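Minutes of the Muvdale Family Instruments Circle, November meeting

Typed up by me again, so blame me for the spelling.

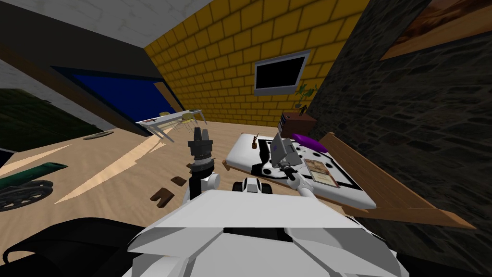
We got going a little after 7 p.m. in the upstairs room at the library. I read the October minutes out loud (too fast, I was told) and they were approved with one fix: the fiddle we looked at last time came from a great-aunt in Darivura, and I had written Kamath. Sorry to the family!

Money. We have $268 in the account after paying for strings and the room. The Kamath music shop has offered us a discount on cases if we order together, so I passed around a sheet. If you missed it, call me before the end of the month.

The accordion. This took up most of the evening, and I loved every minute of it. One of our members brought in her grandfather's Cilik, a small button accordion that spent decades in a cedar chest under a stack of tablecloths. The serial number inside is 3382, written in pencil, and we all took a turn squinting at it with a flashlight. She'd always heard he won it in a card game, but her cousin swears he traded a calf for it. We didn't settle that. Two of the bass reeds don't speak and the bellows leak at one corner, and there was a long back-and-forth over whether to patch them with tape for now or leave them alone until a repair person can look. I was on the leave-it-alone side and we carried the vote, though it was close.

Family history booklet. We talked about printing the stories we've collected, one page per instrument. The quote from the Darivura printer came to around $2000, and there was some groaning. Moved and seconded that we ask for a price on a smaller run with black-and-white pages. Passed. I said I'd make the call. Please get your page to me even if it's only a paragraph, and tell me who owned the thing and where it was kept (closet, attic, barn, whatever).

Open playing. We moved it to the start of the next meeting so the folks who leave early get a turn. Bring a music stand if you own one.

Other business. The banjo with no name on it is still at my house. It has a cracked head and a green strap, and I'd like my hall table back.

We wrapped up at 8:50 and put the chairs away. Next meeting is same time, same room, and I'm down for coffee.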